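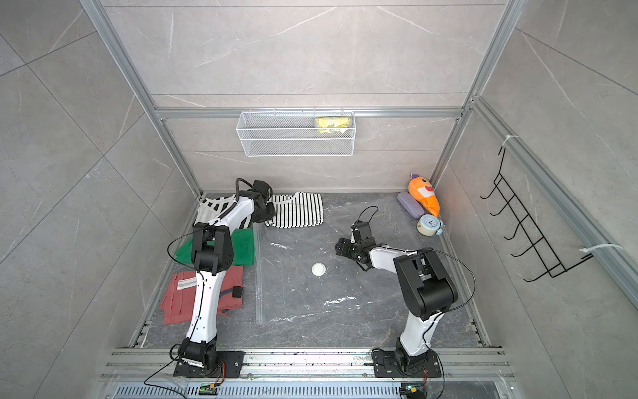 Home | Forums | Motion and Handling | Events | Search | Log in

Thread: Sestolgate open day, two-arm cell

lolitz_bench wrote:
Went to the Sestolgate open day in August. Most of my time went to the dual-arm cell, both arms on one shared rail at the front. The handout gives 176 garment handling attempts for the week before, no success rate. Has anyone got the rate?

junwood2 wrote:
No rate was given in my session either. I asked about cycle time and got "it depends on the item." The handout says 787 mm reach per arm, measured to the flange or the jaw tips, it doesn't say which.

greaseport wrote:
Flange, I would think. Small jaws like those don't add much anyway.

My objection is the clear plastic sheet in the middle of the floor. It's wrinkled and glossy, and depth sensing on that is poor. If the point is clothing, leave the plastic out.

lolitz_bench wrote:
Disagree. Parts arrive in film at our plant all the time. A striped garment on a gray floor is the easy case. The plastic with the white disc is the one I wanted numbers for.

greaseport wrote:
Then publish them separately. Mixing cloth and film in one total of 176 tells me nothing.

k_rail wrote:
Cable routing: the left arm has a loose loop out past the elbow. On our Hutsuliak line we had a loop like that snag after 8 shifts. Clips are cheap.

junwood2 wrote:
Tight clips kill the cable at the joint. You need slack there.

k_rail wrote:
Slack yes, a free loop no. We fit 2 clips per link and leave the slack between them.

lolitz_bench wrote:
I've emailed Sestolgate for the split by item type. Will post if they reply.

Contact | Forum rules | Back to top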